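Call for Participants: Handling Work Study at the Skasow Packing Site
Herneo Workplace Research, in cooperation with Flurwood

Flurwood is introducing automated packing at its Skasow site in stages. Of the 1263 product lines packed there, 166 have been chosen for the first stage, most of them jars, bottles and small tubs. The work of the packing staff will change as a result. Some will move to checking and restocking, and others will prepare the handling examples from which the new equipment learns.

The Miranda study asks how people experience this change. We are seeking 14 adults to take part in handling sessions and interviews. Experience in packing, stocking or assembly is welcome and is not required.
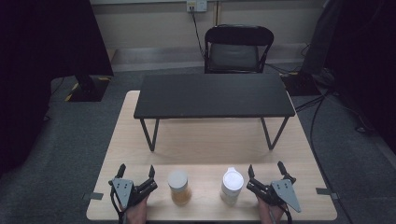 Participants work at a table with a gripper in each hand and move everyday containers according to short written instructions. Each session is followed by an interview about effort, pace, posture and the participant's view of the work. Breaks may be taken at any time.

Applicants must be 18 or older, have full use of both hands, and be able to read instructions in English. Persons with a current wrist or shoulder injury should not apply. Current Flurwood employees may take part during paid hours with the agreement of their shift lead. Taking part, declining or withdrawing has no effect on job assignment or performance review.

Sessions begin in October and are held at 9 a.m. and 1 p.m. Participants from outside the company receive $1000 on completion of the full series, and partial payment is made to those who withdraw early. Interview answers are stored without names and are not passed to supervisors.

To apply, complete the form at the Skasow reception desk or request a copy from the Herneo study office. Please state your preferred session time and any seating needs.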